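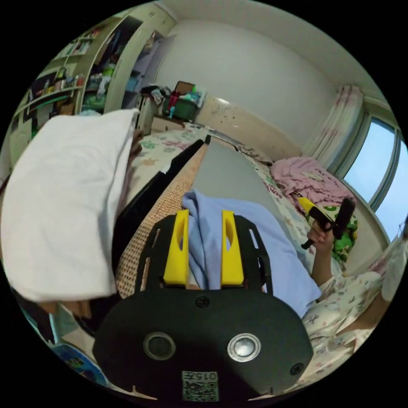 # Chapter 4: Showing, by Hand and from Afar

I learned to fold a shirt from my aunt, who never once explained it. She stood beside me at the ironing board, did it at half speed, and then whacked my wrist when I grabbed the wrong bit of sleeve. Years later I tried to write that same fold as a program, with waypoints and everything, and I got as far as the first sleeve before I gave up and went for a walk. (It was a long walk. I came back with sausage rolls.)

If you've worked through the exercises at the end of Chapter 3 you'll have some sympathy. You wrote out the motion of a two-jointed arm by hand, and that arm only had to touch a peg! Cloth is a different animal. It slumps and sticks to itself, and it has a different shape every time you put it down. So in this chapter we stop writing the motion out and start showing it.

There are plenty of ways to do that, and we'll spend our time on two:

1. **Remote control.** You sit at a set of controls, the robot copies you, and everything it senses and does gets recorded. The motion you record is one the robot can definitely make, and that saves you a lot of grief later on. The catch is that you need the robot there, switched on and behaving, for every single minute of it, and most people are dreadfully slow at the controls for the first few sessions. I was slower than most.

2. **Hand-held grippers.** You leave the arm out of it completely and carry the fingers around yourself, one gripper in each hand if the job calls for it. A camera on each gripper sees the work from the fingers' side. You can do this on a workbench, in a kitchen or on top of a bed, and your elbows and shoulders sort themselves out the way they always have. With a T-shirt you squeeze, pinch up a little peak of fabric between the fingertips, and you're away.

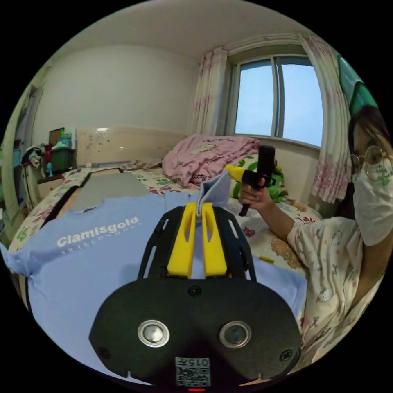
## What the learner gets to see

My colleague Remedios Belmonte has a rule that I've stolen for this book: before you record anything, sit down and watch one demonstration using only what the camera saw. Do it with the sound off and no notes. If *you* can't tell when the cloth was grasped, your learner is going to have a rotten time as well.

The first time I tried it was on our Fallarier set, 340 demonstrations of folding small laundry, and I was very pleased with myself right up until I pressed play. In 60 of them my own thumb hid the moment of contact. We threw those out, shifted the grip and started again in September with a good deal less swagger.

You'll be using the Fallarier recordings in the lab for Section 4.3, so have a look at them early. While you watch, keep an eye on these:

- where the fingers are when they start to close
- how much of the cloth's edge stays in view
- whether the second hand is helping, waiting or just getting in the road
- what else is in the room, and whether it changes from one recording to the next

That last one catches people. A bedroom has cupboards, curtains, piles of clothes and a light on the ceiling, and a wide lens takes in the lot. Some of it is useful to the learner (it can help work out where the gripper is and how it's moving) and some of it is a trap, and we'll spend most of Section 4.4 pulling those apart.

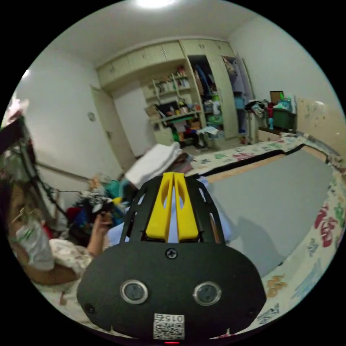

*Figure 4.3. A hand-held gripper, fingers upright, with folded white linen on the bed beyond.*

Before you read on, take a tea towel and fold it in quarters using only your thumb and first finger on each hand. Write down every grasp and release in your lab book. Then swap books with someone, follow their list to the letter, and keep whatever shape you end up with for Section 4.1.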